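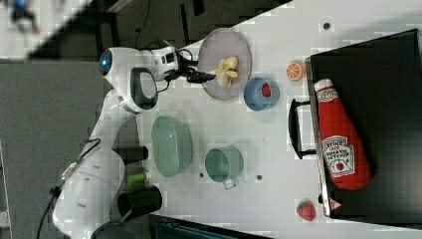

I left Curkitz two jobs ago and my 401(k) is still sitting there, a reader wrote to us in April. I get a statement every so often and put it in a drawer. Is it hard to move, and will I owe tax if I do?

Money > Retirement > Old accounts

How to move an old 401(k) into an IRA

It isn't hard, and if the money goes straight from the old plan to the right kind of new account, you normally owe no tax on the move. What takes time is the paperwork. This page goes through it in the order you'll meet it, using the reader's case. The old plan is run by Vano. The reader wants an IRA at Brunton, which has a branch in Putbridge, although everything below can be done online or by phone.

Before you start

Find your latest statement from the old plan. You need the plan name, your account number and the balance. Then look for the split between pre-tax money and Roth money. Plenty of people have both without knowing it. If the statement lumps everything together, call and ask for the balance by source.

Also check for these:

- An unpaid loan from the plan. Leaving the job may have started a clock on paying it back, and any amount treated as paid out can be taxed.
- Shares in the company you worked for. There are separate tax rules for those and it's worth getting advice before you sell or move them.
- Employer money that isn't fully vested. Only the vested part is yours to move.
- An old address. If the plan still has the one from two apartments ago, change it first. Some plans put a hold on payments for a while after an address change.

The reader had $4,000 in the plan, all of it pre-tax, no loan and no company stock. That is as simple as it gets.
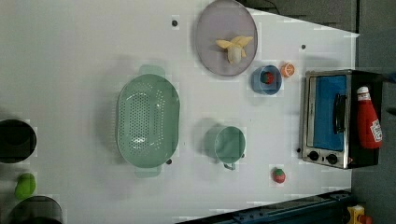 Banana, strawberry and orange slice, with a colander to the left.

Decide whether to move it at all

You can usually leave the money where it is if the balance is large enough, though many plans are allowed to push out small ones. You can often move it to the 401(k) at your current job. Or you can move it to an IRA.

Compare the costs. Ask the old plan for its fee disclosure and look at the yearly account charge as well as the fund expenses. The reader was paying Vano $47 a year for recordkeeping, taken straight from the account. On a large balance that's hardly noticeable. On $4,000 it's more than one percent, before any fund costs.

Two reasons to stay put, or to use your new employer's plan instead: workplace plans generally have stronger protection from creditors than IRAs do in some states, and if you left the job in or after the year you turned 55 you may be able to take money from that plan without the early withdrawal penalty. Once it's in an IRA, that second option is gone.

Open the new account first

Open the IRA before you contact the old plan. Pre-tax money goes to a traditional IRA. Roth 401(k) money goes to a Roth IRA. If you have both, open both.

Don't pick a Roth IRA for pre-tax money unless you mean to convert it. A conversion is allowed, but the amount counts as income for the year.

When the account is open, write down the account number and ask the new firm for its rollover instructions. You want the exact wording for the payee line, the mailing address for checks, and whether it needs a letter of acceptance. Brunton put all of it on one page, which saved a second call.
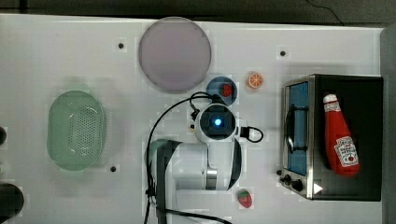 By Riaan Masilela
Updated 25th May

Ask for a direct rollover

Now call the old plan or log in and look for "withdrawals" or "distributions". The words you want are direct rollover. The money is then paid to your new firm for your benefit, and nothing is held back for tax.

If the form offers to pay you, don't choose it. When an eligible payment is made out to you personally, the plan generally has to withhold 20 percent for federal tax. You then have 60 days to get the full amount into an IRA, including the part that was withheld, which has to come out of your own pocket until you file your return. Whatever you don't put back is taxed, and there may be a penalty on top.

Have these to hand for the call:

- the new account number and type
- the payee wording from the new firm
- your old plan's account number
- a way to get a security code, if the plan still has your current phone number

Some plans want a spouse's signature, and a few want it notarized or witnessed. Ask about this on the first call. Also ask whether there is a fee for closing the account and whether the payment will be wired or mailed.

Watch the mail

A lot of plans still send a paper check, and they may send it to you. That's fine. Look at the payee line. It should name the new firm, followed by "FBO" (for the benefit of) and your name. Write your IRA number on the memo line if it isn't already there, take a copy, and send it on with the new firm's deposit slip. Nearly 4 weeks went by between the reader's first call and the money showing up at Brunton, and the longest wait was for Vano to mail the check.

If the check is made out to you alone, don't deposit it. Call the plan and ask for it to be reissued.
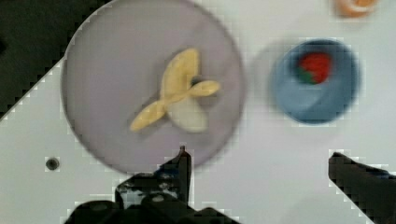
A partly peeled banana on a plate, beside a blue bowl.

Invest the money

The old funds are normally sold before the transfer, so what arrives is cash. It will stay in cash until you choose something. Log in once it lands and place the order. If you aren't sure what to buy, a target date fund or a broad index fund is a common starting point – check the expense ratio and any minimum purchase.

While you're logged in, name your beneficiaries. The ones you picked at your old job do not carry over.

At tax time

The old plan will send you a Form 1099-R for the year of the move. For a plain direct rollover of pre-tax money, box 7 should show code G and the taxable amount in box 2a should be zero. If it shows something else, call the plan before you file. The rollover still goes on your return, even though no tax is due. Your tax software will ask for it.

The new firm will send Form 5498 later, often after you've already filed. It shows that the rollover came in. Keep it with the 1099-R and the last statement from the old plan.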